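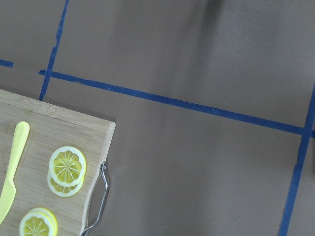 **Chapter 3. Laying Out a Work Surface**

Before the knife, before the fruit, the table. Most kitchen textbooks save this for an appendix. We put it up front. Students at the Letia day course lose more time hunting for a spoon than they ever lose cutting.

What you need: brown paper, blue painter's tape, a flat table. Cover first, then tape. Press the strips down with a thumb, corners too. Gaps are fine. Crooked is fine. You are making zones, not a floor plan.

Then one job to a zone. Board in one. Bowl in the next. Tray off to the side. Nothing sits across two jobs if you can help it, though a board is big and a tape line may end up under it. Leave it.

**3.1 Board and bowl**

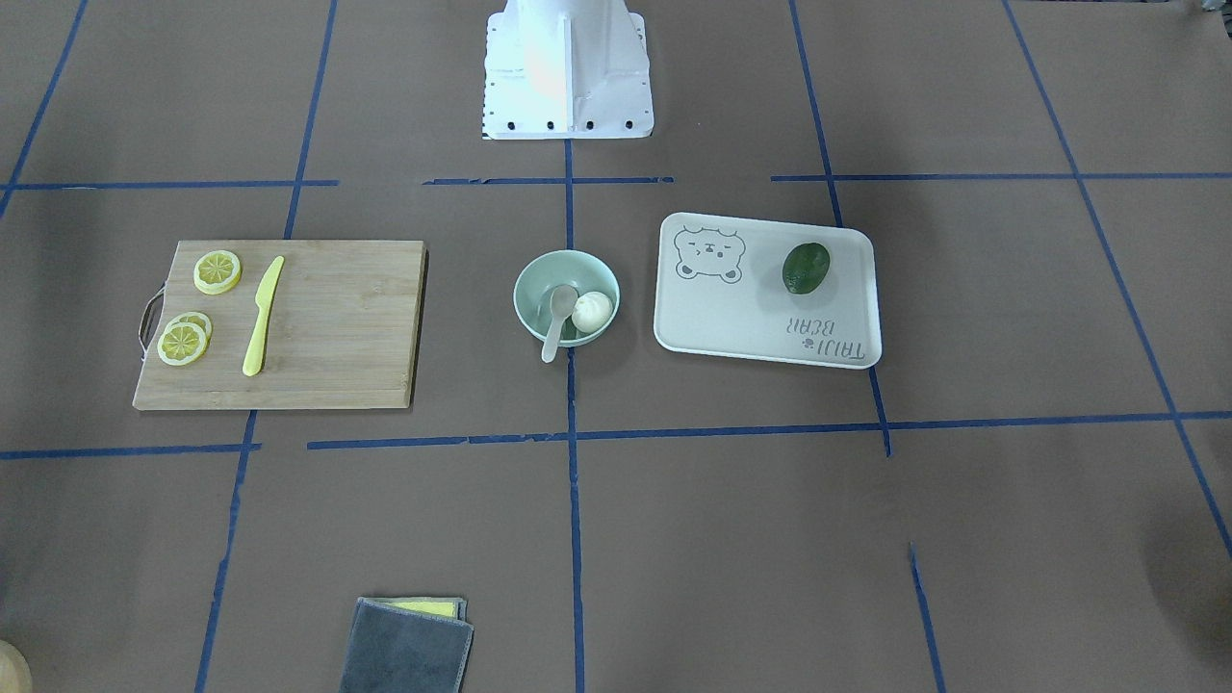
*Reading time: 3 minutes (517 words with the exercises)*

Lemon slices stay on the board with the yellow knife next to them. Bun goes in the green bowl, spoon in the bowl too, handle out over the rim where a hand can get to it. Practice with the plastic knife untill the layout is habit. Real blades wait for Chapter 4.

Boards with a metal handle: decide early which way the handle points. Either side works, just keep it the same all session. Arnley kitchens point it left. Damasceno points it right, and their students complain when they move over.

**3.2 Slices**

Flat, spread or stacked. A short stack saves room, a tall one slides. Keep the knife beside the slices and never under them.

Key terms for this chapter: *zone, line, reach, clear-down.* Definitions at the back, p. 40.

**Try it**

1. Tape a table into zones. Any table.
2. Set out a board, a bowl and a spoon, one zone at a time.
3. Close your eyes, point to the spoon. Missed? Move it closer and go agian.
4. Swap seats with a partner and repeat from their side.

Write down what you moved and where it went. You'll need those notes for the Latitcombe layout in section 3.3.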